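Tour Planning and Guiding, Unit 4: Pacing a Day Trip

Welcome back, everyone. Last time we talked about choosing stops, and today we get to the part that I think makes or breaks a day out — how much time people need between one thing and the next. New guides nearly always pack in too much (I certainly did!), and the guests come home tired and a bit cross.

Let's take the Clutmont to Castau route, the one you all have in your packets. There are five stops on the list. The climb to the lookout has 203 steps, and you should plan it for your slowest walker, with a good long rest at the top so people can drink some water and enjoy the view.
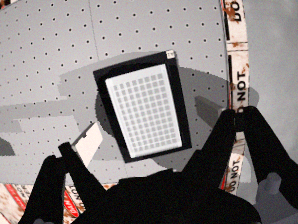 Lunch comes next, and please don't squeeze it. A meal in Castau in August can be slow, the whole town is busy then, and a group that feels hurried at the table will remember the hurry more than the food. If you fall behind, drop the Akande market and keep lunch as it is.

Do tell your guests about any local story attached to a place, but save the long ones for the drive. People standing in the sun will listen for a few minutes at most, bless them, and then they start looking for shade.

For next class: write a one-page plan for the Sallthorpe loop with four stops, giving arrival and departure times for each. Mark which stop you would drop first, and bring two copies so we can swap.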